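Lulis: Wortliste und Beispielsätze für Holzoberflächen und Tischlerbegriffe

Version 2, Stand April

Worum es geht

Lulis ist eine zweisprachige Sammlung von Fachwörtern aus der Tischlerei, Deutsch und Spanisch. Sie enthält 2,000 Einträge mit Wortart, Genus, Plural und mindestens einem Beispielsatz. Begonnen habe ich sie, als ich in Rirnport in einer Werkstatt gearbeitet habe und die Wörter meiner Kollegen nicht im Wörterbuch fand. »Nut«, »Feder« und »Falz« stehen dort natürlich, aber meistens ohne die Bedeutung, die man am Arbeitstisch braucht.

Deutsch ist nicht meine Muttersprache. Die deutschen Sätze hat deshalb Akua Quansah durchgelesen, die spanischen habe ich selbst geschrieben. Wer trotzdem einen Fehler findet, soll ihn bitte melden, auch wenn es nur ein Komma ist.

Inhalt des Pakets

woerter.csv: alle Einträge, ein Eintrag pro Zeile
saetze.csv: die Beispielsätze, verbunden über die Spalte id
regional.csv: 185 Varianten, die nur in einem Teil des Sprachgebietes üblich sind
offen.txt: Wörter, bei denen ich noch unsicher bin

Alle Dateien sind in UTF-8 gespeichert. Das Trennzeichen ist der Strichpunkt, weil in den Beispielsätzen viele Kommas vorkommen.

Spalten in woerter.csv

id: laufende Nummer, wird nie neu vergeben
de: deutsches Wort in der Grundform
genus: m, f oder n, bei Verben leer
plural: vollständige Form, also »Hölzer« und nicht nur die Endung
es: spanische Entsprechung, mehrere durch senkrechten Strich getrennt
feld: Sachgebiet, zum Beispiel Verbindung, Oberfläche, Werkzeug
quelle: Kürzel der Person, von der das Wort kommt 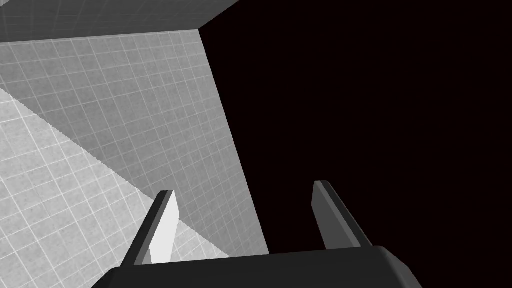 Die Spalte feld ist von Hand ausgefüllt. Manche Wörter passen in zwei Gebiete, zum Beispiel »Ziehklinge«, die zum Werkzeug gehört und zugleich bei der Oberfläche gebraucht wird. In diesem Fall habe ich das Gebiet gewählt, in dem ich das Wort zuerst gehört habe. Das ist keine wissenschaftliche Methode, aber sie wird überall gleich angewendet.

Unterschied zwischen Maserung und Fladerung

Nach diesen zwei Wörtern wurde ich am häufigsten gefragt. »Maserung« steht in der Sammlung als allgemeines Wort für die sichtbare Zeichnung des Holzes. »Fladerung« steht nur für das bogenförmige Bild, das beim Tangentialschnitt entsteht. Auf Spanisch habe ich für das erste »veta« eingetragen, für das zweite eine Umschreibung, denn ein kurzes Wort, mit dem alle zufrieden waren, habe ich nicht gefunden.

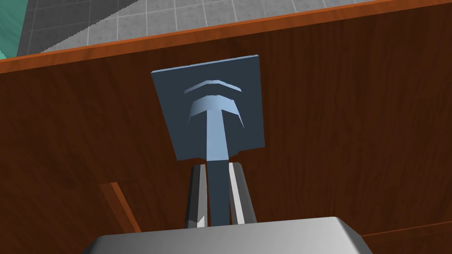 Abb. 2: Braune Fläche mit Holzmaserung, davor eine dunkle blaugraue Platte mit T-förmigem Zeichen.

Bekannte Mängel

Bei 80 Einträgen fehlt noch der Plural. Teilweise gibt es ihn vielleicht gar nicht, teilweise habe ich widersprüchliche Auskünfte bekommen. Diese Zeilen tragen im Feld plural ein Fragezeichen.

Die Wörter für Beschläge sind schwach vertreten. Itziar Ortuño hat eine eigene Liste dazu angefangen, sie soll in die nächste Version kommen.

Benutzung

Die Sammlung darf kopiert, verändert und im Unterricht verwendet werden, wenn der Name Lulis genannt wird. Für den Import in das Vokabelprogramm Kong muss man die erste Zeile löschen, sonst erscheint sie als Karte.

Änderungen gegenüber Version 1

Spalte quelle neu
»Zarge« und »Sarg« waren durch einen Tippfehler vertauscht, korrigiert
doppelte Einträge bei den Hobeln entfernt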